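Socks on the desk: a talk with Vy Tô

Vy Tô has a rule that laundry never goes back to the bedroom before it is sorted. In her apartment in Nutdale the sorting is done on the desk where she also works, and on Wednesday evening she let me ask her questions about it.

"The bed is too soft for this," she says. "On the bed, everything sinks into the blanket and you lose one. The wood is flat and light, so I see each sock."

She does not fold anything at first. She spreads the socks out, and only when all of them lie separately does she start to look for pairs. The pink ones are easy. The gray ones take more time, and she compares the cuffs before she decides.

"Two grays are almost never the same gray," she says. "My friend Ans Nijs puts any two together and is happy. I can't do it."

I asked what happens to a sock without a partner. It waits in a box for 3 washes – after that it becomes a cloth for dust. At the moment there are 16 in the box, and Vy admits that she has not followed her own rule since November.

She learned this way of working in Callville, where she shared a house with four other students and one small dryer. "There the socks were a war," she says and laughs. "Now it is peaceful. I put on the radio and I sort." 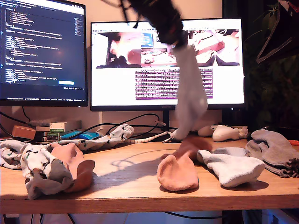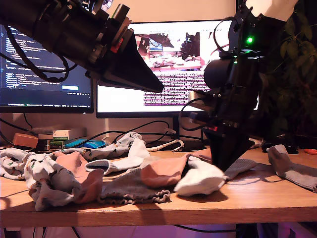 Patterned, pink and gray socks on the desk in Nutdale.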